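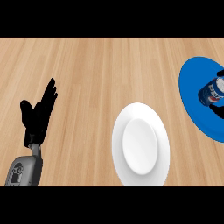 Walked and written up by Anselmo Rangel, Thursday, 7:40 a.m.

NENDELSIDE COMMUNITY WORKSHOP
Monthly safety walk, October

Front door and ramp: PASS
Door closes by itself, with a noise. Ramp grit is worn at the bottom. Fine until the first frost, so please order the grit before the first frost, unlike last year.

Exit signs: PASS, ONE COMMENT
Both lit. The one over the back door is still partly hidden by the banner for the 1992 open house. I am told the banner is historic. It can be historic eight inches lower.

Fire extinguishers: FAIL
Kitchen one in the green, tag current. Hall one in the green, tag current, coat hanging on it. Same coat as in September. The one by the paint shelf has lost its pin and is off the wall until Draline brings a replacement.

Electrical panel: FAIL
Three feet of clear floor is wanted in front. I measured 2 feet, then a stack of folding chairs. Door label reads "misc" for four breakers in a row. Whoever knows what misc is, please write it down before you retire.

Extension cords: PASS AFTER CORRECTION
Found a heater plugged into a power strip plugged into another power strip. Unplugged all of it. Heaters go straight into the wall.

Paint and solvents: PASS
Cabinet shut and latched. Rags in the metal can with the lid on, for which I thank the Saturday crowd. One jar marked "NOT WATER" needs a label that says what it is.

First aid kit: FAIL
No medium bandages, no eyewash, 217 cotton swabs by the count on the unopened box. Restock from the Skurnero catalog, page with the folded corner.

Smoke alarms: PASS
Tested all. The Yang unit in the hallway also announces the test in a very calm voice, twice.

Ladder: PASS
Feet good, rungs good. Somebody has written "no" on the top step in marker. Leave it.

Restroom: COMMENT ONLY
Hot tap is hotter than it should be. Plumber called. Floor mat curls up at the door side and I have now tripped on it two months running. Mat removed.

Open items go on the board by the sink. Initial them when done, with your own initials.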